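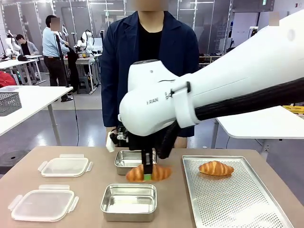 Page last changed: November

Home | Essays | Kitchen | Letters

Give the croissant its own box

I have packed my lunch for 53 weeks now, and I became stubborn on one point: a croissant should not travel with anything else. People put it beside the fruit, or under the ham, and at noon they complain that the bakery was bad. The bakery was fine. The lid was pressing on it all morning.

My preference is a steel box with straight walls. It does not keep the smell of yesterday, and the colour stays the same after many washings. Plastic with clips on the sides closes better, I admit it, and for soup I would choose nothing else. For pastry, a tight lid is not such a favour — the crust goes soft.

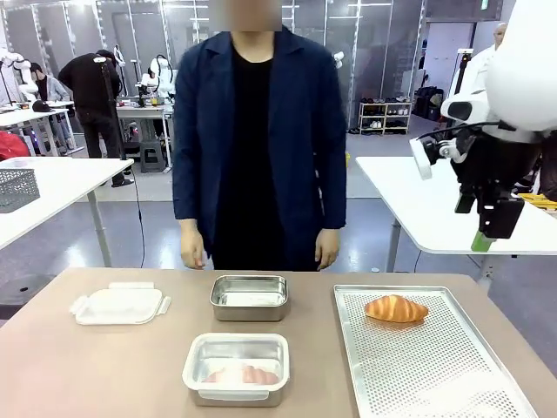 Can the filling go in the same box?
Better to carry it separately and put it together when you sit down to eat.

The other half of the matter is the tray. I like one with small holes, because air comes also from underneath. At the Demissie bakery, where I buy mine at 4 in the afternoon, they cool everything on such trays and leave a generous space between the pieces.

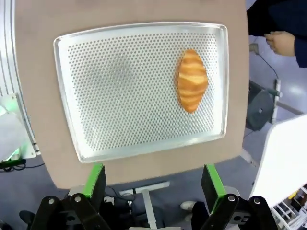 At home we are always in a hurry and we pile them up. I did this too, for years. Now I let one croissant have plenty of room to itself, and my neighbours in Cester may laugh. It costs me a little room on the counter, and I eat a better lunch.

Contact | © Diridton Kitchen Pages | Back to top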